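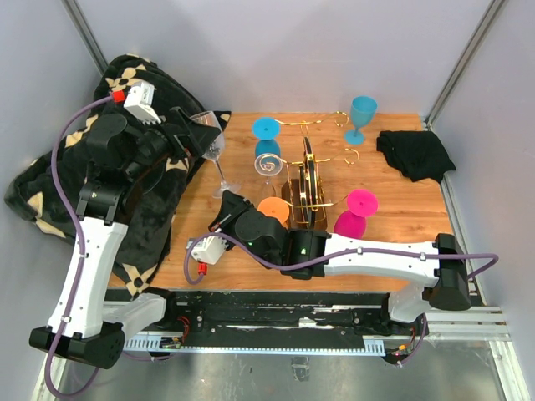 Cell 2, left arm with the clear wine glass, right arm by the orange cup.

Gripper trial cell: walk-round checklist with comments
Filled in by Estela Farías, August, before the afternoon run
Read by: Fidel Barrientos

Right, this is the sheet for the Furkow against the Tapia fingers, glassware round. Same list as last time with two lines added at the end because Fidel asked. I've put OK, WATCH or FIX on each one and then rambled a bit underneath, sorry Fidel.

1. Arm bases tight on the rail
OK. Both sides. I put the key on every bolt and got nothing more out of them, left or right. Paint marks still lined up.

2. Purple cables, left and right
FIX on the left, OK on the right. The left one makes a big loop up the outside of the arm and then dangles over the front of the cell, down across the metal panel. I caught my sleeve on it this morning! Two clips along the forearm would do it, but leave enough slack at the wrist or it'll tug on the red connector when the hand rolls. The right one runs nicely along the top of the arm and I'd leave it well alone.

3. Red connectors seated at the gripper modules
OK. Pushed both home by hand with the power off. The left felt a touch less clicky than the right (is that just me?) so have a feel yourself next time you're in.

4. Blanket clear of moving joints
FIX. The flowery one is in big folds all over the left side and it's lying over the lower part of the left arm. I know we want fabric in there for the later grasps, but it needs to come well in from the base before anything goes faster than crawl. The black cloth at the back right is fine by me, although one corner hangs over the edge a bit, so tuck it in while you're there.

5. Finger pads, wear and grip
WATCH. Left set is on 2,637 closes by the counter and the pads are going shiny at the tips. Benjamín swaps his at 3,000 and I'm inclined to do the same. The right set only went on last week, 106 closes, no marks at all.

6. Glassware, chips and cracks
OK. Ran a finger round every rim before it went in. The gold holder with the curly hooks is the thing I'd worry about more, those hooks stick out towards the back and the side and they'd snag a wrist cable in no time. Keep the approach high near it.

7. Stem hold, gripper against gripper
WATCH. Dropped grasps so far: 13 out of 745, nearly all of them on the stemmed glasses when we tilt. I like the Tapia fingers better for the upside-down ones, they come down over a foot very kindly. For tilting I still can't pick a winner, ask me after the next batch.

8. Emergency stop (new line)
OK. Pressed it at 1.40, both arms stopped dead, reset without any fuss.

9. Floor panel swept (new line)
OK. Few scuffs and one little dark mark near the middle that won't wipe off. I had a go with the blue spray and gave up.

To do before start: cable clips on the left, blanket pulled in, cloth corner tucked. Fidel, clips are in the second drawer under the Hollton box. Shout when it's done and I'll come and sign the bottom.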